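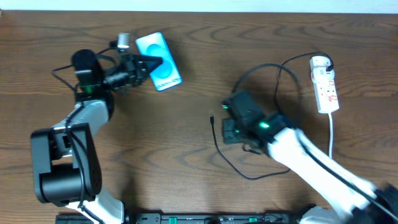

Teltska talk, speaker notes. November 30, 2023. 2 min for intro, dont go over.

OPEN. Thanks to Bahman Jafarzadeh for the slot. Who I am: ran the review for the repair-shop side, not a robotics person by training. We paid for the kit, no discount, say that early.

WHAT WE BOUGHT. The Serau bench kit. Two arms, one rail, grippers, the teaching software. Sold as "desk jobs you can teach in an afternoon". Arrived in April on a skid, one box opened by customs. Manual is fine. Rail bolts need a longer hex key than the one supplied, ask who else hit this (hands up?)

THE JOB. Phone charging. Phone in one gripper, cable in the other, bring them together. Sounds dull. Point at the cable on the table. Loose, no holder, no clip. That's deliberate on our part, because the shops we talk to don't have holders either.

Why it's hard:
- connector is tiny, the gripper fingers aren't
- cable has its own ideas, bends away when you touch it
- phone gets held on a tilt, so the port is never where you left it
- glossy back, slips if the grip is set low

NUMBERS. Slow down for this bit. 276 attempts logged over the trial. Some 60 of them we threw out, operator error, mostly mine. Don't read out the full table, it's in the handout. Say what went wrong most: picking up the cable too far from the tip. Once you've got it by the soft part you're done, start over.

LIKED
Green lights on the grippers. Silly thing but you can see from across the shop that they're powered. Teaching by hand is quick, our apprentice had it after lunch. Swapping the finger pads takes 10 minutes and a small screwdriver.

DIDN'T LIKE
Cables on the arms. They run outside the links and you have to mind them at full reach. Power: you will need a power bar on the bench or close to it, budget space for that. Support line keeps European hours, so from here it's email and wait. Software update in the middle of the trial wiped our saved poses. Still a bit sore about that one.

VS TSAI. Only if asked. Tsai arm is stiffer, costs more, single arm only in the version we borrowed. Couldnt hold the phone and do the cable, so not a fair comparison. Ristuvent does the install service for both, they were good, showed up on time, labelled everything.

WHO SHOULD BUY. Colleges, test labs, anybody plugging the same thing in all day. Small repair counter, not yet. Wait for the narrower fingers, Serau say they're coming, no date given, I asked twice.

QUESTIONS. Likely ones: safety (keep hands off the table while it's moving, we taped a line on the floor), noise (quieter than the kettle), warranty (read page on finger pads, they're excluded).

Handouts by the door. Get the clicker back to Bahman!!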